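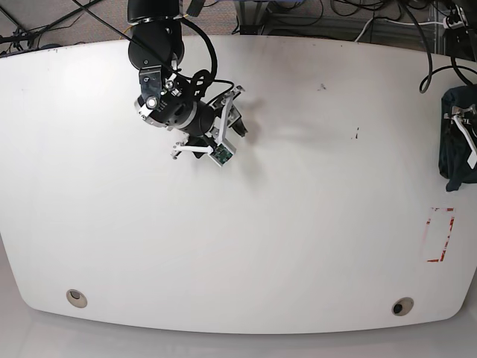 Re: [shared-spaces] grey marks on white tabletops

Hi all,

Oh, I feel your pain on this one! We've had a big white table for a bit over a year now, matte top, rounded corners, the front edge with that gentle curve to it, and I've spent more evenings than I'd like to admit going over it with a cloth. Replies in among yours.

On 10 December 2022, the Stollon hall list member wrote:

> We bought two white tables from Rorkberg for the craft room and they
> looked gorgeous for maybe a month. Now there are faint grey smudges
> all over both of them. Spray and wipe shifts some of it but it comes
> back, or else it was never gone and I only notice when the light
> comes in low.

It's the low light! Ours look fine straight on at lunchtime and then in the late afternoon you can see every wipe anyone has ever done. I reckon half of what you're seeing is dried cleaner. We were using far too much of the stuff. Try a whole week with nothing but warm water and a tiny squirt of dishwashing liquid, then go over it again with plain water, then dry it (the drying matters more than I thought it would). Ours came up a good deal lighter after the second go.

> Someone suggested a melamine sponge. Has anybody tried one on a matte
> top? I don't want shiny patches.

I have, and I did get a shiny patch, sorry. It's down one end about the size of a saucer and I can find it with my eyes shut. If you must, use it on a pencil line and stop the second the line is gone. For the greyish marks where things get dragged across (metal feet, clamps, the undersides of tins) I've had better luck with bicarb mixed to a paste, on a fingertip, barely any pressure, then rinse. Do the underside of the overhang first to see what it does to your finish.

> Also what are people using for cloths? We go through a packet of the
> yellow ones every month and they leave fluff.

Navy ones for us. I know, dark cloth on a white table sounds mad, and I did wash ours three times before I let them near it in case the colour ran. No trouble so far. They don't look filthy after one use so people are happy to pick them up, and that has made more difference than any of the products. Mind you they never get hung up. There's usually one bunched up at the side of the table, half hanging off. I've given up saying anything.

The Skindanen cleaner that keeps getting mentioned on here is okay. The 500 mL bottle lasts us 7 weeks or so. Smells of pears. I wouldn't say it beats the dishwashing liquid on smudges but it's good on glue.

> Would you resurface or just live with it? We had a quote.

What was the quote? Habte wanted $245 to refinish our top, which was more than half what we'd paid for the table, and they couldn't promise the same flat finish. We decided to live with it. If yours is still under a year old I'd ring Rorkberg first and ask what they recommend for that surface, as there might be something on the care sheet that we've all thrown out with the box.

One thing I haven't cracked is the curved front edge, where everyone leans. Jumper fluff, denim, who knows. It goes grey faster than the middle and the paste doesn't do much. If anyone has an answer for that I'm all ears.

Cheers from the workroom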